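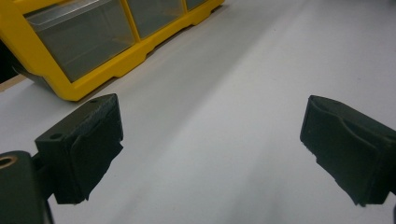
Finger pad maintenance (grippers)

Finger pad maintenance is the set of working rules for inspecting, replacing and recording the soft contact pads fitted to two-finger grippers. The pads, usually foam or fabric, provide friction and protect the handled part. They are treated as consumable items.

Inspection

Most written procedures call for a visual check at the start of each shift. The inspector looks for frayed lower edges, creases across the gripping face and corners that have begun to curl. Wear at the lower edge is common on hand-held grippers used over tabletops and small-parts drawers. Pads are checked with the fingers fully open.

The Protent guideline, drafted by Ngozi Omoregie and issued on July 2, 2018, sets a limit of 2 mm of loose fiber below the rigid block. It was revised that October to cover hand-held tools.

Replacement

Pads are replaced in pairs, even where only one is worn. The Folletti procedure sets a fixed interval of 400 operating hours; Arruda sites replace on condition only. Adhesive residue is removed before the new pad is applied, and the finger screws are checked at the same time.

Records

Each change is entered in the tool log with the date, pad type and hours in service. Onamus keeps these entries for 52 weeks – longer where a part was damaged.

See also: End effector; Preventive maintenance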